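Stivia's paper-folding kits are back, and this time there's a triangle

If you were one of the people who missed out on the Stivia folding kits last spring (I was, and I sulked for a good week), there's some cheerful news. The little firm from Gridmont has put them back on sale this month, with a new set of shapes and a slightly fatter instruction booklet. I've had one on my desk since breakfast time yesterday and I have got very little else done.

For anyone who hasn't come across them, the idea is simple enough. You get a stack of pre-cut coloured pieces, you fold and slot them together, and you end up with a bowl, a star, a bird if you're patient, or a sort of lumpy hedgehog if you're me. There's no glue and you don't need scissors. The first version had squares only, which was fine for boxes but made anything with a point on it a real struggle. The new one is built on triangles, and it makes a huge difference to what you can do with an evening and a pot of tea.

There are 450 pieces in the standard box, up from 164 in the old one, and the booklet now has 142 designs in it. I have tried four. Two came out well, one came out as something my neighbour took for a hat, and the fourth is still in bits under a saucer so the cat can't get at it. The designs are graded by colour down the side of the page, green being easy, and I'd say the grading is fair until you get to the oranges, where it suddenly leaps up a good deal. The lantern on the second orange page is lovely but it took me from lunch until the six o'clock news.

The colours have had a rethink as well. Gone is that rather gloomy brown, and in its place there's a pale green, a proper yellow and a pink that I've taken a real shine to. I always start a new shape with a single piece laid flat in the middle of the table with plenty of clear surface round it, before I so much as crease a corner -- it helps me see which way the point is going to face, and I make far fewer mistakes that way. 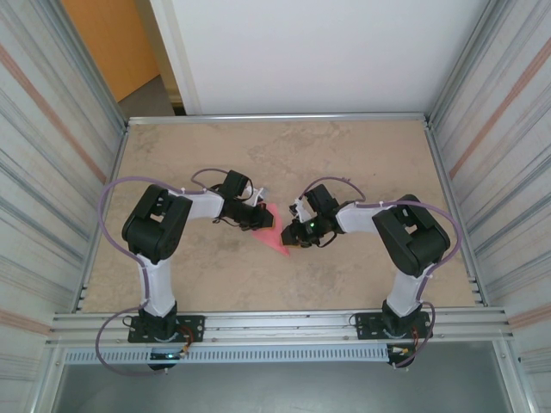
Bunnag, writing on the Stivia message page, reckons the triangles are the best thing the firm has done but that the pink ought to be sold in packs of its own, as it's always the first colour to run out and you're left finishing a flower in green. The same post grumbles that the slots on the old squares went soft after a few goes and hopes the new card is stiffer. Well, mine has been folded and unfolded more times than I'd like to admit (that lantern again!) and the slots are still holding, though I've only had it a day, so ask me again when the clocks change.

The other thing people have been asking on there is whether the old squares will fit with the new triangles. They do, mostly. The long side of the triangle is the same length as the side of the square, so you can put a pointed roof on a box, and I've seen some very smart little houses made like that. The slots on the short sides don't line up, and Stivia says in the booklet that it has no plans to change the squares to match. Bit of a pity, if you've a drawer full of them.

Supplies are better than last time but they aren't endless. Stivia has made 4000 boxes for this run, most of them going out through its own shop in Gridmont and by post, with the rest at Dradum, the craft place by the old bus station. I rang Dradum this morning and they still had a decent pile by the till, though they've stopped putting them aside for people after a few never got collected. They'll have an open box on the big table in the back room on the first weekend of the month too, if you'd like a go before you part with any money. Bring your own tea, the machine there is dreadful.

One small warning before you order. The booklet is printed in rather pale grey and the fold lines are thin, so you'll want a good lamp. I did mine by the window until the light went and then made a complete mess of a tulip. Stivia has put a larger version of the pages on its site which you can print at home, and it's a lot kinder on the eyes -- look for it under "Help with folding", near the bottom.

Refill packs in single colours are due in May. Pink is on the list.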